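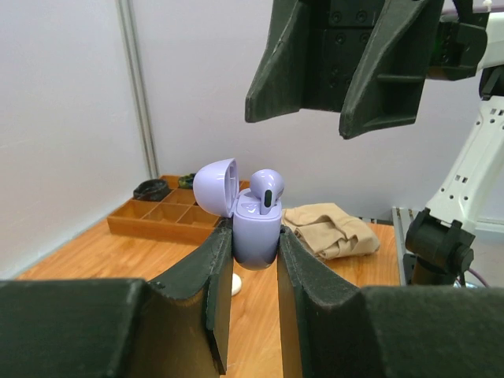 Fig. 6 - Charging case with lid open, one earbud seated

Section 6: Storing and charging the earbuds

The Senent compartment tray keeps small items apart on a desk or table. Follow the steps below when putting earbuds away.

1. Clear a flat surface. Move cloths and clothing to one side.

2. Place the tray towards the back of the surface, with space in front for the case.

3. Open the lid of the case fully. Do not force it past its stop.

4. Wipe each earbud with a dry, lint-free cloth. Do not use water or spray cleaner.

5. Lower each earbud into its recess, stem first. It should sit upright without being pushed.

6. Close the lid and charge for 30 minutes before first use.

Note: Coil cables before storing them, and give each its own cell - mixed cells tangle quickly.

CAUTION: Do not load more than 500 g into the tray. Keep the case away from surfaces hotter than 55 °C.

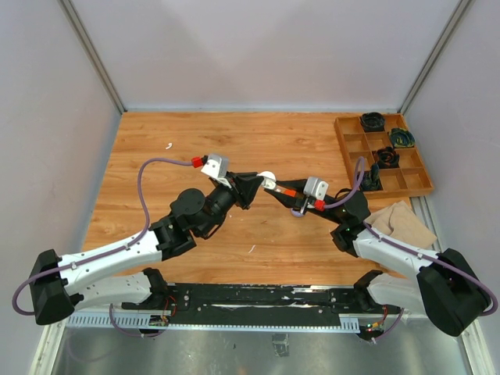

Fig. 7 - Small white item on the wood-grain work surface

7. Check the surface for small items before moving the tray. Place each in a free cell.

Caution: Keep small parts out of reach of young children.

For replacement dividers, see Section 8.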